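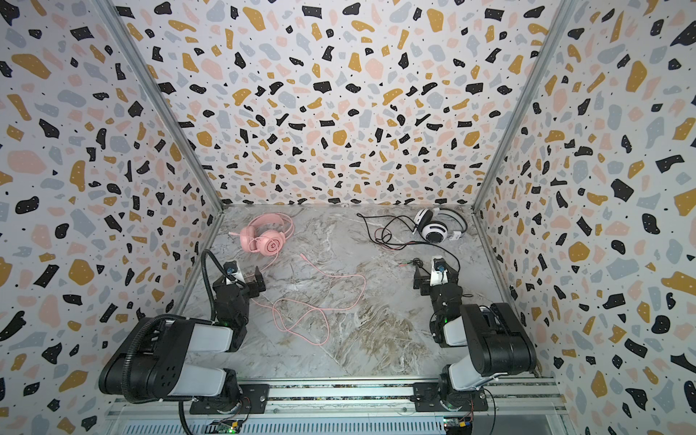

6 November 2024

Listening room notes, Tarkora job.

Swapped the foam behind the left speaker for the Nukura wool batts, 25 mm, two layers. Boom at the desk is down a bit but still there when the door is shut. Ran the sweep again from the back chair – worse than in June, though the bookcase has moved and the old readings probably don't compare.

1000 Hz tone is clean at both seats. Rattle in the low end traced to the heater grille. Taped it for now, needs a proper felt strip.

Gosteo quote covers 4 ceiling panels in the grey. Colour to be confirmed with Setiawan before we order.

Still to do: rehang the curtain, repeat the sweep with the door open.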